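Corkollow Heritage Railcar Rides: Frequently Asked Questions

Updated Jul 24, 2025

When do the railcars run?
The regular season opens in June. Cars leave Walley depot every 54 minutes, starting at 10 a.m. The last car is timed to connect with the bus at Adeleke Road.

How long is the ride?
A one-way trip takes 22 minutes. Riders may stay on board for the return -- the fare covers both directions.

How many people fit in a car?
Seating depends on the car in service. Groups of more than six should book ahead so that seats can be held together.

Can I bring a bicycle or stroller?
Folded strollers are accepted. Bicycles are not carried on the historic cars.

What happens to items left on board?
Found items are logged at the end of each run and held at Walley depot. Claims require a short description of the item and the date of travel. 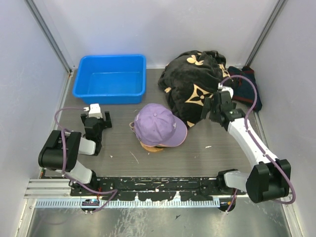

Purple cap and blue bin.

Can the line be chartered?
Yes. Charters run outside timetable hours only. The Vuvov car is offered for private events, subject to track work. A deposit is due at booking and is returned if the operator cancels.

Is there live music on board?
On listed dates only. Performers ride in the rear car, and regular tickets are valid.

Do you print a route guide?
A guide was issued for the anniversary season in a run of 2,000 copies. Remaining copies are sold at the depot ticket window -- cash or card.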